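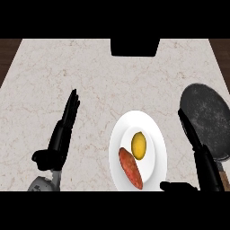 Quick one tonight, I have 7 tabs open and a bus to catch.

So the club is Gurkon (don't ask, the name won a vote before I joined) and we're doing the kitchen task for the Florkstead student competition in June. Sim round first. If you get through the sim round they let you near real hardware. We are very much still in the sim round.

The task is plate to pan. Sounds like nothing. Two arms, one plate, one pan, food goes from one to the other. Left arm is supposed to do the picking and the right one looks after the pan. That was Mayuree's plan from the start and I argued against it for two weeks, and now I'm the one defending it to everybody else. Fine.

Where we are as of this afternoon:

- left hand starts open and flat, fingers together, straight up. Pongsak calls it the crossing guard pose
- sweet potato is the bigger problem. It lies at a diagonal with one end up on the rim of the plate, so the grasp planner wants to come in across it and the fingers get way too close to the rim
- the yellow thing next to it. We've been calling it the lemon. Amra says potato. The asset list just says "food_b" so no help there
- right arm sits over part of the pan in the start pose and I don't love it. Works on paper

Ran 78 trials of the old grasp code over lunch. 27 got the sweet potato all the way into the pan. Which is better then last month but Naima (our faculty person, very patient) looked at the number and said "hm" and wrote something in her notebook. Not a good hm.

Most of the misses are the same miss. Hand comes down, thumb lands a bit late, sweet potato rolls toward the lemon/potato and then both of them are moving and the planner is still aiming at where stuff used to be. We only update the object poses once at the start of the grab. Dumb, I know. It was supposed to be temporary - I wrote the comment saying it was temporary.

Līga has a branch that updates during the reach. She named it yip, after her aunt's dog. It's slower and it makes the wrist kind of shiver on the way down, but she says that's only the filter and she can tune it. I believe her. I also want it merged before I break something else in teh main branch.

Still to do:

- merge yip
- move the right arm start pose back a little, off the pan
- ask Naima if we can swap which item goes first, rules page doesn't say
- somebody please write the README, it still says "Kamer" from the old project

Amra wants to try going for the yellow one first so the sweet potato has room to roll. Could be smart. Could also just give us a new kind of miss. We're trying it tomorrow if the lab machine is free, and if it isn't I'll run it on my laptop and listen to the fan scream.

Ok bus. More when yip is in.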